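Plastic Boxes in the Kitchen: How I Keep Them Clear, Dry and Without Smell

Jan 31, 2025

Many readers wrote to me after the December page about the pantry shelf, and most of the letters were asking the same thing: what to do with plastic boxes when they become cloudy, or orange from tomato sauce, or when they smell of onion even after washing. I have tried many methods in my own kitchen in Medham, and I write down the ones which I still use.

Washing after fatty food

Wipe the box first with a piece of paper towel. If you put a greasy box directly into the dishwater, the fat goes on everything else in the sink, also on the glasses. After wiping, put one drop of dish soap and a little warm water in the box, close the lid, and shake it for as long as you have patience. Then open it and wash in the normal way with a soft sponge. Please do not use the green rough side. It makes many thin scratches, and the next sauce will sit in them.

Orange stains

For tomato and curry stains I make a paste from baking soda and water, thick like toothpaste. I spread it inside with my fingers and leave it for 40 minutes. If the stain is old it will become lighter but maybe it will not go away. My neighbor Kamran Dehghan puts his boxes on the windowsill in the sun for an afternoon, and for turmeric this works better than my paste. In winter you must wait for a bright day.

It also helps to rub a very thin layer of cooking oil inside the box before you put the sauce in. I do this only for boxes that go to the freezer.

Smell

Fill the box with warm water, add 5 spoons of white vinegar, and leave it overnight with the lid lying upside down in the same water. Rinse in the morning. For fish I crumple a sheet of newspaper, put it in the dry box, close it, and forget it until the next day. Coffee grounds are good too, but they must be dry, otherwise you will have a brown ring and a new problem.

The rim and the lid

Most of the bad smell lives in the groove of the lid -- I learned this late. If your lid has a rubber ring, take it out with the handle of a teaspoon, never with a knife. Wash the ring separately and let it dry flat. An old toothbrush is the right size for the groove.

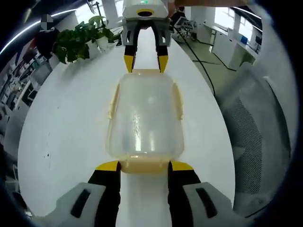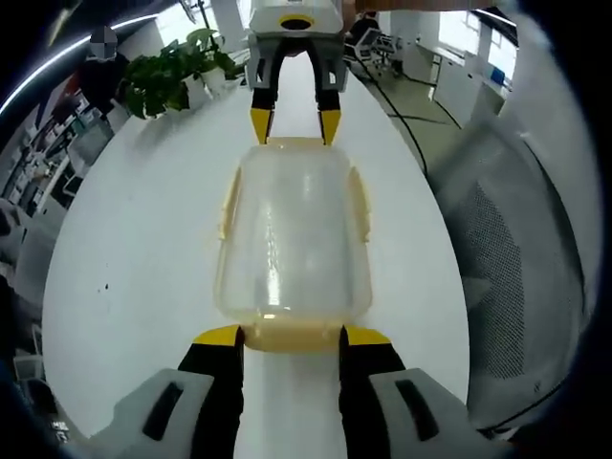 A clear plastic box with a light yellow tint, on a white table.

Yellow color that does not wash away

When the plastic itself has turned yellow with age, no paste will help, and I do not fight with it. A box like this can still hold rice, buttons or seed packets. Some boxes are sold with a tint from the beginning, so before you scrub for one hour, compare it with a box from the same set if you still have one.

Drying and storing

Water drops that stay inside a closed box give the musty smell that everybody knows. I stand the boxes on their long side on a towel, and I dry the corners by hand before they go in the cupboard. Store them open, one inside the other, and keep the lids standing in a row like books. I use a letter holder for this, from the Lulavgate market, and it holds all my lids except the round ones.

What fits in which box

I write the volume on the bottom with a permanent marker. My most used size is the 300 ml one, because it takes one portion of cooked lentils. Marker comes off after many washings, so I write it again when I change the calendar in the hall. If you want to remove it sooner, rubbing alcohol on a cotton pad takes it off at once.

Hot food

Let soup cool with the lid lying loose on top, and close it only when the bottom of the box does not feel warm to your palm. A lid closed on hot soup can be very hard to open later. If this happened to you already, stand the box in warm water for some minutes and lift one corner first.

From the letters

Morfudd Probert writes that she freezes berries on a flat tray before they go in the box, so they do not become one stone. I do the same with chopped parsley.

Owen asks if the vinegar can hurt the rubber ring. One night in weak vinegar did nothing to mine, but I would not leave it there for a week.

Next time I will write about wooden spoons and how to oil them.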